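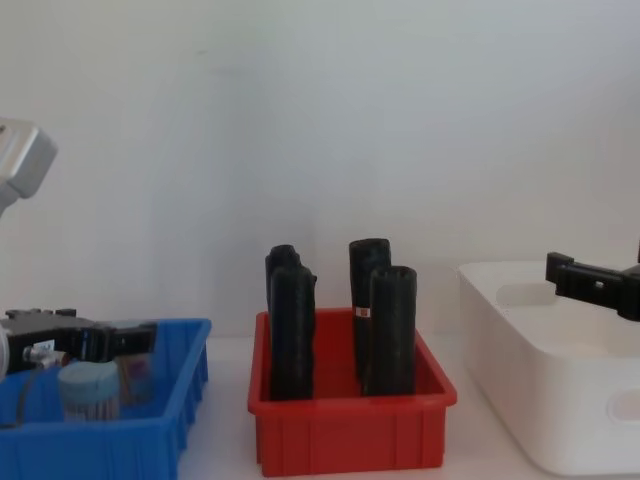 Tsehay Dinsa told me cedar blocks quit working once you can't smell them anymore, and that I was wasting my time putting them in with my sweaters without washing the sweaters first. I had done exactly that for years, so now I want to know how to do it right.

**Storing wool in plastic bins over the summer - what am I missing?**

Posted by Keegan Lowther

I have three plastic bins, blue, red and a large white one, and I would like to use them for winter clothes and yarn. Last September I opened a cardboard box from the hall closet and found holes in two sweaters and a scarf. There were small tan moths in the closet too. I threw out the scarf and the box.

What needs to go away:

- seven or eight wool sweaters, a few of them hand knit
- a wool blanket that was my grandmother's
- 2,000 yards of wool yarn, mostly in skeins
- two cotton quilts

The closet is on an inside wall and stays dry. I could also use the basement, but it gets damp in July and I run a dehumidifier down there off and on.

My questions are whether everything has to be washed first, including yarn that has never been used, and whether sealed plastic is bad for wool. I have read both. I would also like to know what to do about the moths that may still be in the closet. I bought a Plostance trap and it has caught a few, but I don't know if that means it is working or if I still have a problem.

I would rather not use mothballs. My mother used them and I can still smell her coats.

---

**Guadalupe Montes**

Wash everything that has been worn, even once. The larvae do the eating, and they go for wool that has sweat, skin oil or food on it before they bother with clean wool. They will eat clean wool too if that's all there is. Cotton is not what they want, but a stain on a quilt can draw them, so wash the quilts as well.

For the sweaters I use cool water and a wool wash, soak, press the water out in a towel and dry flat. Then I wait another full day after they feel dry. This matters more than people think with plastic. A thick collar or ribbing can hold water long after the rest feels fine, and once it is shut in a bin you get a musty smell or mildew.

Unused yarn does not need washing. If it was stored in the same closet as the damaged sweaters, put it through the freezer first:

1. Put the yarn in zip bags and press the air out.
2. Freeze for a week at 0 degrees or below.
3. Take it out and leave it at room temperature for a day, still in the bags.
4. Freeze it for a second week.

The second round is for eggs that made it through the first. Leave the bags closed until they come back to room temperature or you'll get condensation on the yarn. A freezer that gets opened all day may not stay cold enough, so put a thermometer in with it.

I would do the same with the blanket if it fits. If it doesn't, take it to a dry cleaner. I paid $41 at Cortés to have a king-size one done, and they gave it back in a cotton bag.

Plastic is fine for one season if the wool is clean and dry. Check that the lid closes tight all the way around. Moths can get through a very small gap, and a lot of bins have gaps under the handles. I would not leave the blanket in plastic for ten years. For that I would use a clean cotton sheet and an acid-free box, and look at it twice a year.

Keep all of it out of the basement. A dehumidifier that runs off and on is not enough.

About the trap: those only catch males. It tells you moths are around, but it won't clear them out. Empty the closet, vacuum the floor, the baseboards, the corners and the shelf edges, and take the vacuum bag outside right away. Do it again two weeks later. Check under any carpet too - mine were living along the tack strip.

---

**Muthu Thomas**

Lavender sachets. We have used them for years in Clostard and never had a hole. Change them in spring.

---

**Crisóforo Aguirre**

I agree with most of what Guadalupe wrote. Lavender smells nice but I would not count on it. We had sachets in every drawer and still lost a coat.

One thing to add is heat, if you can't freeze something. An oven will not do for this, and neither will a car parked in the shade. A closed car in full sun can work, but I put a probe thermometer in the middle of the pile and the first time it only got to 115 after most of an afternoon. I left it until evening to be safe. Don't do it with anything that has glued parts or leather buttons.

Also put a list in each bin. I tape an index card inside the lid with what's in there and the month I packed it. Heavy things go on the bottom, hand knits are folded on top and never hung. The yarn should have its own bin, so that if one skein turns out to be infested you haven't exposed all your sweaters.

Jodska sells plain cotton bags in packs if you want something around the blanket inside the bin. Wash them before you use them, they come with a lot of lint.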